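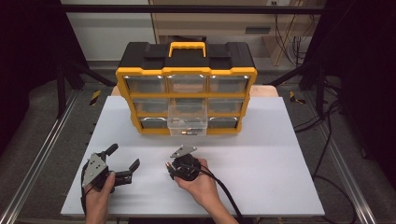

Rulano fixes prams. We also fix strollers, bassinet stands, high chairs and the occasional balance bike, but prams are where we started and they're still what we get most excited about. A good pram is a lovely piece of engineering (springs! folding joints! brakes that have to work every single time!) and far too many of them end up on the nature strip over one missing bit of hardware. A part like that is often no bigger than the little brass-coloured piece in the open drawer of the yellow and black organiser, and finding the right one is the bit of the job we enjoy most.

How we got going

Rulano began with two parents, one garage and a second-hand pram with a front wheel that wobbled like a shopping trolley. The shop we rang told us the model had been discontinued and suggested we buy a new one. We had a newborn and not much sleep, so naturally we decided to take the whole wheel assembly apart on the kitchen floor instead. It needed a new bush and a clean. Friends from mothers' group started dropping theirs off, then friends of friends, and by November of that year the car was living on the street so the prams could live in the garage.

These days we have a proper workshop in the old Prirkesen building, with a ramp at the front, a change table, a kettle and a rug with toys on it for anyone waiting. We've now put 2,276 prams and strollers back on the footpath. We write every one of them up in the workshop book, and yes, we do have favourites.

What we do

Most of our work is wheels, brakes, fold mechanisms and harnesses. We replace bearings and tyres, free up stuck swivels, straighten bent axles, re-cover handlebars and sort out the hood that won't stay up. We patch and restitch fabric too, and we can usually match the colour pretty closely, although a sun-faded navy is a beast of its own.

We keep parts for 400 different models on our shelves, including plenty that haven't been sold new in years. If we don't have yours, we'll hunt for it. We love a hunt. Send us a photo of the broken piece with a ruler beside it and let us know the model name if you can find it (try under the seat, or on the inside of the rear axle). 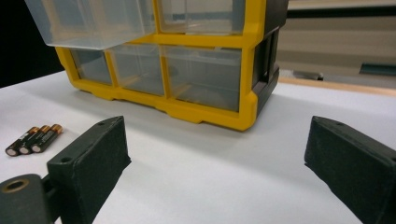 Clear drawers for the little bits

There are things we won't do. We don't repair car seats or capsules, and we don't sell them second-hand. If yours has been in a crash, please replace it, and please cut the straps before you put it out for collection. We also won't put a pram back together with a cracked main frame, no matter how much you love it. We'll tell you so at the counter and there's no charge for the look.

The Provness clean

Rusks. Banana. Beach sand. Whatever was in that bottle. Our deep clean is called Provness, after the street our garage was on, and it's grown into a good half of what we do. We strip the pram right down to the frame, wash every removable fabric in a gentle fragrance-free detergent, brush out the seams, clean the wheels and hubs, dry everything in the air and then put it all back together with fresh lubricant and a full brake check. People often book one in before a second baby comes along – it's a really nice moment, seeing the same pram roll out ready for somebody new.

Blöndal wheel kits

If you're handy, or live too far away to pop in, have a look at our Blöndal kits. Each one holds the bearings, washers, clips and instructions you need to redo the wheels on one particular model, packed in a paper envelope with a plain-English guide that we've tested on relatives who had never held a circlip before. We post them all over the country, and if you get stuck halfway you can ring the workshop and we'll talk you through it. Nap time calls are welcome and we're very used to whispering.

Passing prams along

Got one you've finished with? We take donated prams in any condition. The ones we can restore go to families through local services, fully cleaned and checked, and the ones we can't are pulled down for parts, so even a sad old frame might keep a few others going. Please bring the rain cover if you still have it – they're always the first thing to go missing and we never have enough.

Come and see us

Walk-ins are fine for small jobs such as punctures, squeaks and sticky brakes, and we can often do them while you have a cuppa. For anything bigger it's best to book, and we have loan strollers so you're not left carrying a toddler home. Bring the baby and bring the grandparents. Ask us about suspension if you've got a while.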